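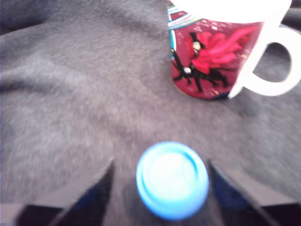 How long is the trial of the Flernita gripper kit?

Seventy days from the date the kit is signed for. The period can be extended once, by written request, before it runs out.

What is in the kit?

A two-finger gripper, its mounting plate, the control unit and a licence for the Pravska software. The arm is not included. Cables are supplied in one length only; longer ones are ordered separately under part 877.

Which objects should we start with?

Ordinary household ones. Mugs with a C-shaped handle are a fair first test, and so are small upright containers with a round cap. Record each attempt under the object's own name, as results for the two types should not be pooled.

Can we work on fabric instead of a bare table?

Use whichever surface matches your intended job. Folds change the height at which an object stands, so the fixed-height setting must be switched off – it is on by default. 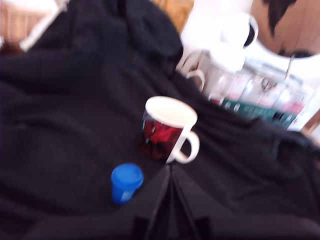
Vigfúsdóttir Automation – Trials and Support Team

Does dark fabric cause problems?

It can. The black fingers give little contrast against black cloth, and fast arm movement blurs the picture. Lower the travel speed first, then adjust the exposure. Glass jars in a bright background should be masked in Pravska if they are not targets.

How many attempts do you need for a report?

1000 per object type. Smaller sets are accepted, but the report will then list results without a comparison.

Does the kit work with the Mustus controller?

Yes, from version 2 onwards. Earlier versions do not pass the finger position back to the software.

Who handles returns and extensions?

Þórey Thygesen. Quote the kit number printed on the delivery note.

Page last revised 2 August 2026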